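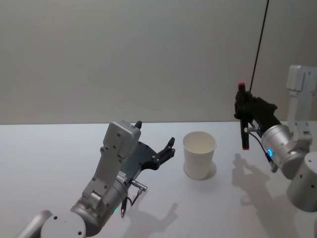 A small green light at the joint, white table, grey wall.

I've now watched Gezer twice in one week, and I'm fairly sure I'll go again before it leaves the Masix. It's a horror film, it's 11 minutes longer than it needs to be, and I loved nearly every one of them!

If you missed the first one (Purkitz, which I went on and on about last August), you don't need it to follow this. Same director, Liette Kowalchuk, same writer, Sheldon Marchand, and the same love of long corridors and people who won't switch a lamp on. But the story stands alone. Chantal Chan plays a piano tuner called to a guest house in the off season, where the owner wants every instrument in the place put right before the end of the week. There are 10 pianos. She's only ever shown nine. You can probably guess that the last one matters, and you'd be right, but you won't guess how they get to it.

Chan is wonderful. She has hardly any lines in the first half hour and spends most of it with her ear against wood, listening, and there's a bit where she hits the same key over and over and her face just slowly changes. My friend Reshma Jacobs came with me the first time and had her scarf over her eyes by then (she says she wasn't scared, she was tired). Shirley Dhillon as the owner is great fun too, all smiles and trays of toast, and I never once worked out what she was thinking.
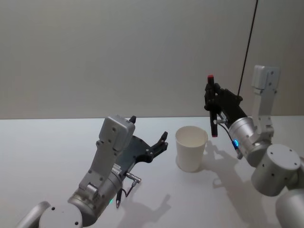

Kowalchuk knows how to leave a shot alone. Most horror at the moment can't go ten seconds without something leaping out of a cupboard, and it wears me out. In Gezer the big fright of the middle section is a breakfast room in the early morning, held for ages, with Dhillon's chair pushed back and no music at all. Give her a white paper cup standing on a white table, and she'd have you gripping the armrest waiting for it to move. I spent that whole shot staring at the wrong corner, and I only found out on the second viewing what had been going on by the curtain. I yelped. The man in front turned round. Sorry, man in front!

The sound deserves its own paragraph. The pianos are all slightly off in different ways, and as she works through the house they start to agree with each other, so the place gets sweeter to listen to as it gets nastier to be in. See it somewhere with proper speakers if you can. The Masix seats 348 and was maybe a third full on the Tuesday, and even so you could hear everyone stop eating.

Grumbles? A couple. The brother subplot goes nowhere, and there's a speech near the end that explains a thing we'd all understood from a door handle. Marchand did the same in Purkitz and I wish somebody would take the pen off him for the last few pages. I also can't decide about the final shot — Reshma thinks it means the tuner never left, I think it means she's about to come back, and we argued about it all the way to the bus.

Next up is Jokach, which I've been putting off as it's subtitled and I keep trying to watch it while ironing. I'll give it a proper evening and report back.

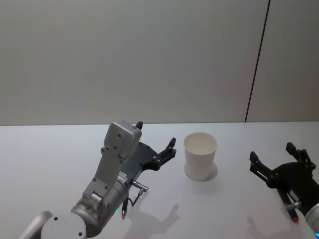
Paper cup near the middle of the table, an arm on either side.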